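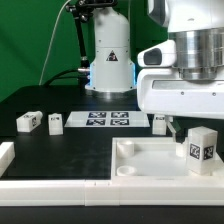

Demo cell 7 at the Jeltix open day, with the tray and tagged blocks on the table.

Visit report, Jeltix automation lab, Brastirden
Jul 29, 2018

The lab opened two halls to visitors. Hall A was conveyors and palletizing, much the same equipment as at the Goven fair in May. I spent most of my time in Hall B, where the small tabletop cells are.

Cell 7 is a handling test with white blocks that carry printed square markers. A sheet with four more markers lies flat in front of one arm base and serves as the table reference. According to the operator, the software takes the table position from the sheet first, then the block positions from their own tags. The green backdrop stays up for all runs.

The task on show was tray loading. The tray has raised rims and two round holders at one end, one taller than the other. Cycle time was given as 47 seconds, which is slow, but speed is capped while visitors are in the hall. The log on the operator's screen stood at 1794 cycles since the last calibration.

I asked about tag wear. The tags are reprinted when the detection rate drops - no fixed interval. The gripper fingers are supplied by Leite and are changed as a pair.

Talks were 20 minutes each, in the canteen, and hard to hear from the back. The one on calibration had useful slides, to be sent out by e-mail. Parking is behind Hall A; the front gate is for deliveries only.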